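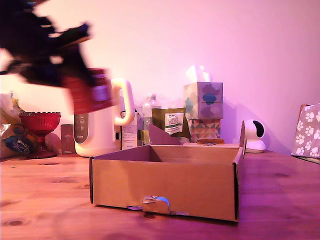 図3 木製卓上に置いた浅型段ボール箱と、奥に並べた日用品。

印刷する | メールで送る
読了時間:9分

3.2 空き箱の再利用と卓上の荷詰め

本節では、家庭に届いた段ボール箱が、中身を出されたあとどのような第二の人生を送るのかを扱う。先行する梱包研究の多くは、箱が倉庫を出て玄関に着くまでを対象としてきた。玄関から先は研究上の空白であり、平たく言えば、研究者の自宅にも同じ箱が積んであるために、かえって誰も見ようとしなかった領域である。筆者らの研究室も例外ではなく、本稿の初稿は、解体を先送りした箱の上で校正された。

調査の対象は、集合住宅トリルホルム(Trillholm)の57世帯である。各世帯には、5月の一か月間に家に入ってきた箱と、その箱が最後にどうなったかを簡単な記録票に書いてもらった。集まった記録は373件で、うち同じ箱が二度現れるものは一件にまとめてある。記録票には「処分」「収納」「発送」「その他」の四つの欄を設けたが、設計時にもっとも期待していなかった「その他」が、もっとも読みごたえのある欄になった。「とりあえず」という語は100件を超える記録に現れる。この語を独立した処分区分として認めるべきかどうか、共同研究者のあいだで意見は今も割れている。

3.2.1 箱の形と「とりあえず」

図3の箱は、浅い茶色の段ボール製で、いわゆるメール便型に近い。前面の下のほう、中央付近で差し込み部分が破れ、段ボールが一部めくれている。この破れ方は、373件の記録を読んできた者にはなじみ深い。記録票の自由記述欄には、開封用のつまみを正しい方向に引いたという報告より、引いたつもりのつまみが別の何かであったという報告のほうが多い。製函業者ンガウ(Ngau)の手引きには開封手順の図解が載っているが、それを読んでから箱を開けたと答えた世帯はなかった。手引きが箱の中に入っていることを考えれば、無理もない。

浅い箱には、深い箱とは異なる運命がある。深い箱は季節物の衣類や使わない鍋を飲み込み、押し入れの奥に退く。これに対して浅い箱は机や食卓の上に残り、底が見えているかぎり「まだ片付いている」とみなされる。この認識は高さに強く依存する。縁から物が一つはみ出した時点で、同じ箱は「散らかっている」に分類し直される。住人の一人はこの境目を「ふたが閉まるかどうか」と記したが、同じ記録票の別の欄には、ふたは先月捨てたとある。

箱の壁が低いことは、物を入れる動作にも影響する。手は箱の上から斜めに入ればよく、底まで腕を沈める必要がない。そのため小さな箱や小袋のたぐいは、置かれるというより落とされる。落とされた物は隅に寄り、後から来た物がその上に重なる。これを本稿では「隅寄り」と呼ぶ。命名に大した工夫がないことは認めるが、査読の過程で提案された英語の略称よりは覚えやすいと考えている。

また、立ち上がったままのフラップは、荷詰めのあいだ中、衝立の役をする。図3でも箱の後ろ寄りに段ボールの一片が斜めに立ち、背後の緑色の食品の袋を一部隠している。袋のラベルには「TESCO」の文字が読める。後ろにある物が見えなくなると、その物は荷詰めの候補から外れやすい。記録票の記述でも、入れ忘れとして挙げられた品は箱の後ろに置かれていたものが目立ち、しかも発見は決まって封をした後であった。フラップを折り返しておけば済む話だが、折り返したフラップは必ず戻ってくる。この性質について材料力学の側からの説明を探したものの、住人の説明(「性格が悪い」)を上回るものは見当たらなかった。

3.2.2 奥の列

卓上の奥、壁ぎわに物が一列に並ぶ配置は、対象世帯の多くに共通する。筆者らはこれを「奥の列」と呼んでいる。図3の列には、白い電気ケトル、印字のある白い容器、白いキャップの透明な水のボトル、先の緑の袋、そしてティッシュの箱が二つ重なって含まれる。日用品の取り合わせとして格別なところはない。格別でないことが本節の関心である。

奥の列は、使用中の物と収納済みの物の中間にある。電気ケトルは毎日使われるので列に加わる権利を持つが、並びの全員がそうとはかぎらない。トリルホルムの記録では、列の構成員のうち居住者が「なぜそこにあるのか」を説明できたのは、たいてい湯を沸かすものと紙を出すものであった。残りについては、「前からある」「家族が置いた」という回答が返ってくる。同じ世帯の家族に尋ねると、やはり「家族が置いた」と答える。この循環を断ち切るには追加調査が必要だが、家庭の平和に関わるため倫理審査への申請は見送った。

列の中の順序にも触れておく。背の高い物と低い物は、合理的に考えれば奥と手前に分かれるはずである。ところが奥の列には手前が存在しない。壁があるからである。その結果、高い物も低い物も横に並び、足りない奥行きは積み重ねで補われる。ティッシュの箱が二つ重なるのは、この圧力の典型的な現れと筆者らは読む。図3では、雲のような青と灰色の模様の箱が上に載り、白い紙がのぞいている。下の箱はピンク、灰色、ベージュの三角形の幾何学模様である。柄の異なる箱が上下に並ぶ点について、記録票に不満を書いた世帯は見られなかった。ティッシュの箱の柄は、買うときには真剣に選ばれ、置かれたとたんに見えなくなるらしい。

積み重ねには実用上の利点もある。予備の箱がそこにあることを忘れずにすみ、取り出し口が手の届く高さに上がる。一方で、下の箱を先に開けた世帯が2件あり、いずれも家庭内で短い議論になったと記録されている。どちらの側が勝ったかは書かれていない。

3.2.3 何を入れ、何を残すか

荷詰めの場面で住人がまず行うのは、列の品を「箱に入る物」「箱に入れてよい物」「箱に入れてもしかたのない物」に分けることである。この三つは重なり合う。ケトルは持ち手が高く、浅い箱に立てて入れれば上に大きく出る。水のボトルは寝かせれば収まりがよいが、中身が残っている場合には、キャップへの信頼という別の問題が生じる。図3のボトルにも液体がいくらか入っている。こうした品は、多くの世帯で最後まで列に残された。

反対に、小さな箱や包みは早い段階で選ばれる。片手で持て、角があって、箱の隅に当てれば動かない。選ばれる理由が中身の必要性と関係しないところが興味深い。引っ越し先で最初に開けた箱から出てきたのは、すぐに使う物より持ちやすい物であった、という趣旨の記述が繰り返し見られる。ある世帯は、最初の夜に必要だったのは湯と紙であり、手元にあったのは乾電池と輪ゴムだったと書いている。この記録票の余白には、乾電池の本数も几帳面に添えられていた。

整理用品のフォリヌラ(Forinura)が配布している荷詰め表では、「重い物は下、軽い物は上」が第一の原則に置かれている。原則に異論はない。ただし浅い箱には、上と呼べる場所がほとんどない。対象世帯のうち表を冷蔵庫に貼った家では、表そのものが奥の列の延長として扱われ、数日のうちに買い物メモの下に隠れた。表の効果を検証する計画は、この時点で表の所在を検証する計画に変わった。

3.2.4 木の天板と滑り

天板の素材についても一言加える。図3の卓は明るい色の木で、木目と濃い節が見える。木の天板では、空の箱は軽く押すだけで動き、少し物が入ると動きが鈍る。対象世帯では、この変化を荷詰めの進み具合の目安にしているという回答が複数あった。重さを量るのではなく、肘で箱を押してみるのである。再現性には疑問が残るが、費用はかからない。

滑り止めシートのトラルタル(Traltar)を敷いた世帯では、箱は動かなくなり、代わりにシートごと動くようになった。製品の問題というより、食卓の拭き方に由来すると考えられる。シートの下を拭くかどうかは世帯ごとに方針が分かれ、本節の範囲を超える。

3.2.5 小括と限界

浅い箱は奥の列から物を受け取る仮の置き場であり、その「仮」は住人の予想より長く続く。調査期間の終わりに、まだ卓上にあった箱の扱いを尋ねたところ、今週中に片付けるとの回答が大半を占めた。どの週を指すのかは尋ねていない。

本調査にはいくつかの限界がある。第一に、記録票への記入は自己申告であり、押し入れの中の箱は申告の途中で忘れられた可能性が高い。第二に、トリルホルムは廊下が狭く、大きな箱が玄関先で解体されやすい。浅い箱の割合が他の住宅より高く出ているおそれがある。第三に、記録票は浅い段ボール箱に入れて配布された。この箱を件数に含めるかどうかで世帯ごとに判断が異なり、集計では一律に除外した。

配布に用いた箱の回収は、現在も続いている。次節では、発送に回された箱について、貼り重ねられた宛名ラベルの厚みを手がかりに再利用の回数を推定する。

お問い合わせ | 著作権について | ページの先頭へ戻る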